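The table before the table

I work in the packing hall of Nutico, a food and drinks distributor on the edge of Mendberg. For those who are new on this blog: I came here eleven years ago, my English I learned mostly from colleagues and from radio, so please forgive me some strange sentences. Usually I write about my garden. This time I want to write about my work, because since September it is changing and I have it in my head also when I am with the tomatoes.

Our hall makes mixed boxes. A shop or an office orders, for example, six cans of this, a bag of that and some fruit, and one person puts all into one box at one table. We are 21 people on two shifts. In a good hour I pack 54 boxes. In a bad hour, when the fruit is soft and must be checked piece by piece, it is much less and the screen above my table becomes orange.

In spring the management told us that two of the tables will be given to robots. The supplier is Monent, a small company which builds packing stations. We had a meeting in the canteen, with biscuits. They said that no person will lose the place this year. One colleague asked what is with next year, and the answer was long. I don't say it was a bad answer, but I could not repeat it to my husband in the evening.

What I did not expect is that I would be asked to help. They were looking for three packers who know the products with the hands, and I put my name on the list, mostly from curiosity. So now every Monday I don't pack. I sit in the small office behind the loading doors, with an engineer from Monent, and we look at a robot which does not exist yet.

I mean it like this: before they bring the machines, everything is tried in the computer. There is a table, there are things to take, and there are the two arms. When the program is wrong, nothing breaks and there is no juice to wipe. The engineer starts it again from the beginning, and again, maybe many times before lunch.

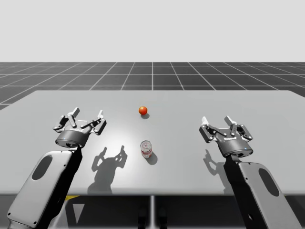 The simulated table, with both grippers open over it.

My first thought was that it is very clean. My own table has tape on it, a knife on a string, a cup where no cup is allowed. In the computer there is one can and one small red ball, and a lot of free space. The engineer uses the ball for "something round". I asked if it is a tomato and he said that it can be a tomato if I want. But a tomato has a soft side, and it is this side you feel with the thumb before you decide how to hold it. We spoke about this for almost one hour. He wrote down everything, and the week after he had questions I could not answer, for example how hard I press. I never thought how hard I press.

With the can I could help better. New packers always take a can from the top, because it is quick, and then they cannot put it tight beside the next one. You should take it by the body and keep the fingers away from the neighbour. For a hand with such spread fingers this is a real problem in a full box. They have now changed the order of packing, so that the cans go in first. It is the same order as we teach to new people, only until now it was never written anywhere.

This is maybe the biggest change for me. Things which we only knew, I now have to say. I have a notebook with 60 products and beside every one how I take it, where I put it and what should never lie on top of it. Some colleagues don't like that I write it. One told me that I am teaching the one who will take my chair. I thought about it for some days. I think she can be right, and I continue anyway – if the machines come, I prefer that they come knowing something about our work.

Other things are less serious. The two tables will stand near the window, so we lose the warm places in winter. The break plan must be made new, as somebody should always be near the stations to bring empty boxes and take away the full ones. This job has now a title and a little more money, 118 euro in the month before tax, and seven people have asked for it. I have asked also.

My mother, who worked all her life in the bakery Rimkutė back home, remembers when they got the machine for dividing the dough. She says the first week everybody stood and looked at it, and her shoulders stopped hurting by Christmas. She also says that after some years they were fewer women in the room. She told me both things in the same voice, while peeling potatoes.

Next Monday we try bags of nuts. I already told the engineer that a bag changes its shape when you lift it, and he put his hand on his forehead. I will bring him a real one from my table.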